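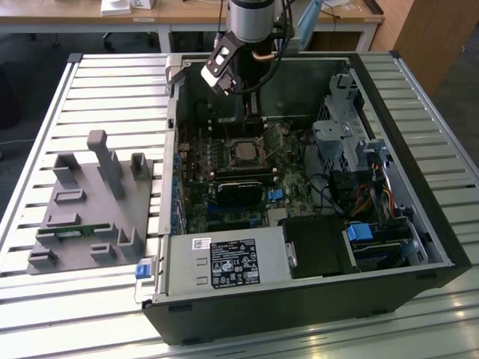 Dale Caron asked us whether the cell needs a new program for every model of computer that comes in. It does not need a new program, but it does need a short setup for each case layout, and that setup is part of the service.

Eswood Disassembly Cell: Gallery

Flosetti supplies the Eswood cell to shops that take apart and test used desktop computers. The package covers the arm, a two-finger gripper, a slatted aluminum table and a printed set of part layouts. Lease terms start at 3 months.

Desktop tower on its side with the side panel off, gripper over the rear part of the case. The gray tray on the left has holders and slots at different heights. A thin green board lies in one of the slots.

Setup for a new case layout takes up to 15 working days. Customers send us one sample tower and we return it with the finished setup.

Trays can be ordered separately under the name Goremberg. There are 13 standard patterns. Custom patterns are quoted by the piece.

Training is held at our Buschmann shop and is included for two operators. The next open session is in August. To book a place or ask for a quote, write to Baiba Strazds at the sales desk.

Page updated Jun 23, 2024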